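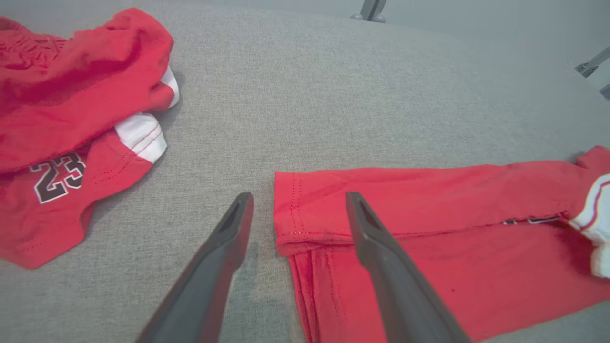 Gripper view, red kit on the gray pad. Folded piece on the right, the 23 still in a heap on the left.

Gripper keeps grabbing two layers when folding team shorts — help!

Posted by Polyxeni Moschos, 2/1/18

Hi everyone! I'm in the robotics club at Galbraith and we're building a folding demo for the July open house. We call the project Nuketti (long story) and I'm having more fun with it than with anything else I've done in school. The arm has to take red team clothes off a heap and lay them out folded on a padded gray surface.

T-shirts went great. The sports stuff is where we get stuck. When the two fingers close on a hem, they pick up the layer underneath too, and the whole fold slides along with it. We log every try and we're at 1,069 grasps now, and double layers are still our number one failure. The white trim is the worst place to grab, and it's also the easiest thing for our color code to find, so of course that's where the arm goes. Our fingers are the long flat kind with narrow tips and a groove near the end. Do we need new fingers, or is this something we can fix in code?

Murdo Buchanan

Great project! I'd leave the fingers alone for now and change how you come in. Sounds like you're dropping straight down and closing. Try this:

Come in from the side at a low angle, with one fingertip touching the pad.
Slide toward the edge until the top layer starts to ride up.
Close slowly, lift 6 mm, and stop.
Wiggle a little side to side before you lift the rest of the way.

That wiggle did wonders for my students — the bottom layer often just drops off. Then look at the wrist camera again at the 6 mm stop. If the edge below has moved along with the top one, open up and try again. A retry costs you 2 seconds and a ruined fold costs you the whole shirt.

As for the trim, mask out white in your grasp picker and aim for the plain red part of the hem. Printed numbers are worth skipping too, as the print is often stiffer than the cloth around it. Please post a video when it works, I'd love to see it!

Joltness

put some rubber on the tips. we used strips of bike tube on ours and it was night and day

Lisavis

I'd be careful with the rubber. On thin cloth it helped us, but on jersey knit it pulled both layers together even more. Test it on 8 or so grasps before you glue anything. Murdo's side approach is what we use, and a softer close helps too.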